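4.2 Where the power is, and what people do about it

We went into the fieldwork expecting to write about noise. Every earlier study of shared work rooms that we had read treated noise as the thing that decides where people sit and how long they stay, and our interview guide was built on that idea. By the second week at Girnik we had rewritten half of it. Again and again, when we asked people to tell us about their day in the room, they started with electricity. They told us which socket was loose, which table had a strip that reached, and who had lent them a charger. It was a wonderful surprise, and it changed the direction of the whole project.

The material in this section comes from the 16 long interviews and the 92 diary entries described in Section 3. The diaries turned out richer than the interviews on this topic. People rarely think of plugging in as something worth reporting to a researcher, but when they write down their morning in order it is nearly always there, often in the first line. "Came in at 9, my side of the table was taken, so I ran the cord under and sat across from it," one Chacko member wrote. Another entry reads, in full, "Moved for the outlet. Moved back for the window."

Three of the rooms were fitted out before laptops were common, and their wall sockets sit low and far apart, placed for floor lamps and vacuum cleaners. Members have been solving that problem for years, each room in its own way. Girnik has a drawer of extension cords by the door, with the lengths written on masking tape. Trunerden has a painted line on the floor that cords are supposed to follow, and for the most part they do. At Chacko the tables themselves were moved to the walls, which everyone agreed was ugly and which everyone defended to us with real feeling.

Wilent went the other way and brought the power up onto the work surface. Its tables are pale and plain, and a strip is put down wherever the work happens to be (Figure 4). The manager there described this to us as a stopgap that had lasted through two changes of furniture. Members liked it very much. A strip on the table can be seen from the doorway, so a newcomer can tell where there is a free socket without crawling under anything or asking a stranger to move a bag.
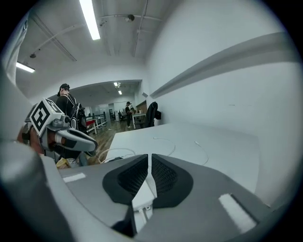
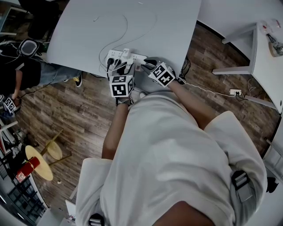

Figure 4. Work surfaces at Wilent. First picture: a long, light gray tabletop. Second picture: a power strip in use on a white table, with thin white cables looping across the surface above it.

Being able to see a free socket matters more than we first understood. In the interviews we asked people to recall the last time they had wanted to plug something in and had not. Hardly anyone at Wilent could think of a time. At Girnik the stories came quickly, and they were seldom about a shortage. The sockets were there, but reaching one meant interrupting somebody, and people would sooner let a battery run down. One woman had gone home at 3 in the afternoon with a report half finished and a free outlet a chair's width from her foot. She laughed about it when she told us, and then said she would do the same again.

We have come to think of this as the cost of asking. It is small, it is social, and it never appears on a floor plan. It also falls unevenly. Long-standing members ask freely and are asked freely in return. People in their first month hardly ask at all, and the diaries show them choosing poorer seats to avoid it: the drafty end, the chair with its back to the door, the spot beside the printer. By the third month most of them had moved inward. We could follow some of these small migrations entry by entry, and they are among our favorite things in the data.

Open strips have their own troubles. Adapters are bulky and cover the socket next door, so a strip that looks half free may have no room left for anything but a slim plug. Cords slide off the back of the table and take other things with them. Cups were a steady worry in the December entries, when the heating at Trunerden failed and everybody was drinking tea. Members at several rooms wanted strips with wider spacing, and one sketched us a very good design on the back of her consent form (we have kept the sketch, and issued a new form).

Then there is the matter of what gets left behind. A charger without its owner is a claim on a seat, and the rooms differ in how strongly they honor it. At Chacko the house rule is 30 minutes, after which anybody may coil up the cord and sit down. We did not once hear of the rule being enforced, and yet people quoted it to us constantly, with pride. Trunerden has no rule and more quarrels. Areeba Lashari, who coded the diary entries with us, suggested reading the Chacko rule as a kind of permission slip that people carry around and are glad to have without using it. We think she is right, and the idea shaped our reading of the booking sheets in Section 4.3.

It would be easy to take all this as an argument for more sockets, and some rooms plainly could use them. Our data point to something cheaper to try first. Of the six rooms, the ones where members reported the least trouble were those where power could be reached from a seated position and seen from a standing one. That can be done with furniture and cord already in the building. Girnik tried it after our visit by hanging its extension cords on hooks at table height. We went back to have a look, and the drawer by the door now holds tea towels.

We did not measure electricity use, and we cannot say whether easier charging made people stay longer. Several members thought it did. Others said it let them leave sooner, with a full battery and the evening free. Both patterns appear in the diaries, sometimes from the same person in the same week, and we return to the question of length of stay in Section 5.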